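The target for the packing cell at Hatmont was 185 boxes an hour. On the first Tuesday it did 119.

Ok-hee Ryu logged the figure and the stops. Most of them were cord stops. The arm took a coiled cable from the supply bin, lost a loop on the way over, and waited for someone to press the reset.

Before August she had packed by hand at the same station, leaflet first, cable second, lid down. Her title was now cell attendant. The pay grade had stayed where it was. The work consisted of refilling, clearing, and writing in the log, and her wrists no longer hurt at night. She had started bringing a book, which the shift rules did not mention.

Byung-chul Song had moved to the Barnex line on the other side of the building, where there was still hand work. He came by at 2 with his coffee and read the log over her shoulder.

"You wrote 'hesitates,'" he said. "They'll want a code for that."

"There isn't a code."

"Then they'll make one."

She left the word in. The cell went on with the Drilov order, 3000 units, leaflet flat in the tray, cord held above it, the lid still standing open. 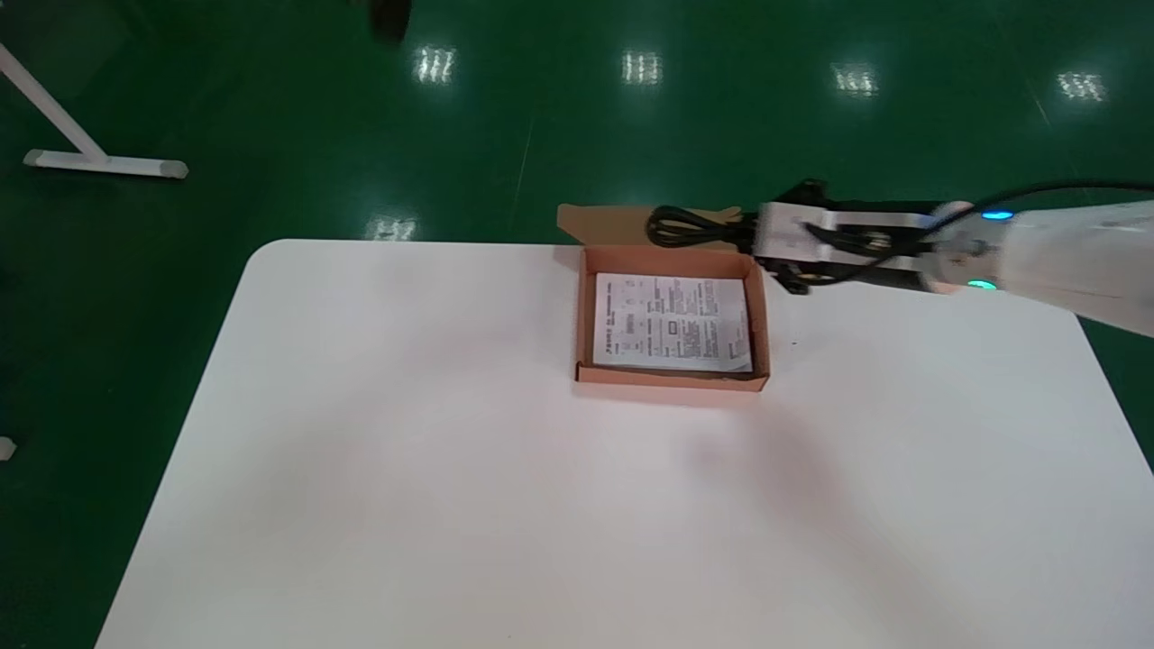 Byung-chul said the rate would come up by winter and that the log would then be kept by the cell itself. He had asked about it at the Barnex meeting and been given a date, then asked to forget the date.

Ok-hee wrote the time of the next stop in the left column. She pressed the reset and asked him whether Barnex was short of people.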